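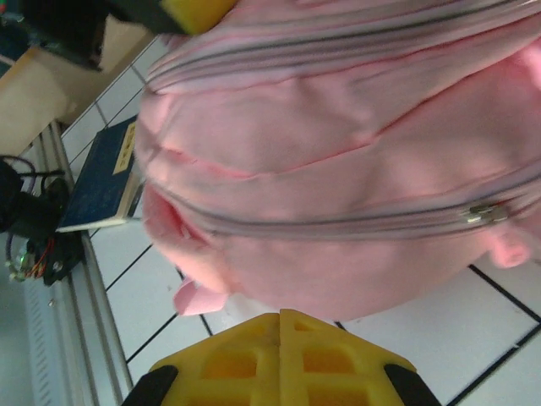
## 4. Packing and closing the bag

The Nirkix daypack has two zippered compartments, and they should be loaded in a fixed order. Pack the main compartment first, then the front pocket. Each compartment has its own long curved zipper. On the pink bag the teeth are gray and easy to follow against the fabric, and the lower zipper has a small silver metal pull. Check the teeth along their full length before you load anything.

### 4.1 Loading

1. Set the bag upright on a flat surface and open both zippers all the way.
2. Remove the paper stuffing and the silica packet. Throw the packet away.
3. Put flat items (folder, notebook, tablet sleeve) against the back panel.
4. Place heavier items next, at the bottom. The total load must not go over 785 ounces.
5. Fill the remaining space with clothing or other soft items.
6. Put keys, cards and pens in the front pocket.

**Note:** A water bottle goes in the main compartment, cap up. Do not put it in the front pocket.

### 4.2 Closing

1. Push the contents down and away from the zipper line.
2. Hold the fabric at the start of the zipper with one hand.
3. Draw the pull along the curve slowly, keeping it parallel to the teeth.
4. At the bend, stop and move your holding hand forward. Then finish closing.

**Caution:** If the pull stops, do not force it. Back it up an inch, free any caught fabric and try again. Forced zippers are not covered by the warranty.

### 4.3 Creases and surface dirt

Creases from shipping are normal. Stuff the bag with towels and leave it overnight at room temperature. Do not iron.

Wipe marks with a damp cloth and mild soap. Keep the water under 62 °F for pale colors. Air dry with both compartments open, out of direct sun.

For replacement pulls, write to Elvira Londoño in Nirkix parts service and include the style number from your receipt.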